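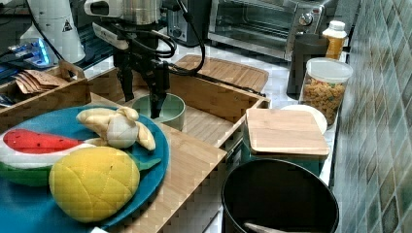

The play kitchen corner at the Ruddock Road family centre in Terkivberg has reopened, and it is looking better than ever! After a month of sorting, washing and mending, the counter is back in use for the winter sessions, with a fresh basket of plush fruit that has already become the big favourite of the morning group.

The fruit came out of the centre's December sewing evenings, when parents and grandparents turned old fleece and towelling into things to cook, chop and serve. They finished 161 pieces between them. Among them are a slice of watermelon with black seeds, a banana with floppy peel flaps that hang open, and a yellow mango scored in a criss-cross with a green leaf on the end (the mango took three goes to get right, and it was worth every one of them). They are all soft enough for the babies' mat and big enough for older children to carry about on a plate.

What makes the corner such fun is that the soft food sits alongside proper kitchen things. Children can lay a big blue plate, fill a pale green bowl, or look at the spiral pasta in its clear canister with the white lid. The bamboo boards and trays have had a good clean too, and they give the little ones lots of places to put things down and pick them up again — which, for the under-twos, is most of the game. The toaster and the toaster oven are for the grown-ups' snack time only and are switched off at the wall during play.

The work cost £2689, paid for by the summer fair and a grant from the Estik Fund. Part of the money went on storage from Winus, the shop by the bus station, so that the fruit and the crockery now have their own shelves and can be put away without a struggle at the end of each session.

Cooking play runs every weekday morning in term time from 9.30, and there is space for 16 children at once. Places go quickly, so do ring the office or put your name on the sheet by the front door. Sessions cost £2 per family, with tea and toast included for the adults.

The sewing evenings are carrying on as well, and vegetables are next! The group would love scraps of orange and green fleece, and anything suitable for stuffing. The first 30 people to sign up will get the mango pattern to take home, and beginners are very welcome — there are spare needles, plenty of thread and usually some cake.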